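News from the Robot Room

It has been a busy stretch for the Rinden robotics club, and I have been promising a proper update for longer than I care to admit, so please pour yourself something nice and settle in, as I do tend to go on once I get started.

Those of you who came along to the open evening in July will remember that the students were still arguing over what this year's project ought to be. There was a strong camp for a robot that could stack cups, and a smaller but much louder camp for one that could tidy a workbench. The loud camp won (they usually do!), and so we are now deep into a project the students have named Clisik, after the little noise the first set of fingers made when they closed on nothing at all. I would have picked something easier to spell, but I was not asked.

The idea is simple enough to say in one breath. The arm should be able to look down at a messy table, find a thing, pick it up and put it where it belongs. Saying it is the easy bit. The students began with blocks, moved on to marker caps and screwdrivers, and by the end of the first month they were feeling pretty pleased with themselves. Then somebody suggested wire, and everybody's good mood went out the window for a week or two.

Wire is a stinker, if you will pardon me. A block stays the shape it was when you last looked at it. A length of wire slides, springs, rolls over and hugs whatever is next to it, and when you have several colors together the poor program has to work out which bit belongs to which. The students have been teaching it by example, guiding the arm through the job by hand and saving each try, and they have set themselves a goal of 2,000 tries before the Hollis meet. They were at just over 300 when I last looked at the chart on the door, so there is some way to go, but the line is climbing and the grumbling has eased.

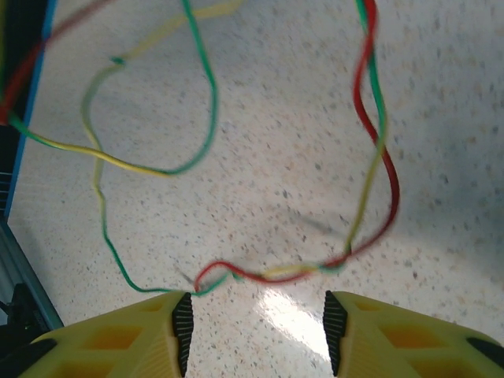 I should say a word about the fingers too, as so much of the fall went into them. The set on the arm now is version 9. Earlier ones were too smooth or too bendy, and one was so chunky that it couldn't get hold of anything thinner than a pencil. The ribbed pads were a suggestion from one of our youngest members, who had been looking at the soles of her sneakers on the bus, and I think she is rightly proud of them.

The Hollis meet is our next big outing, and after that we have been invited over to Honolholm to share a table with their club, which is a little older than ours and has been very generous with advice. If you can drive, or can lend us a folding table, please do let me know.

We are also always glad of odds and ends. Old cables, ribbon, string and shoelaces are all very welcome at the moment, the more awkward the better, and there is a box for them just inside the door. The room is open until 6 most evenings, and visitors are welcome to come and watch for a while.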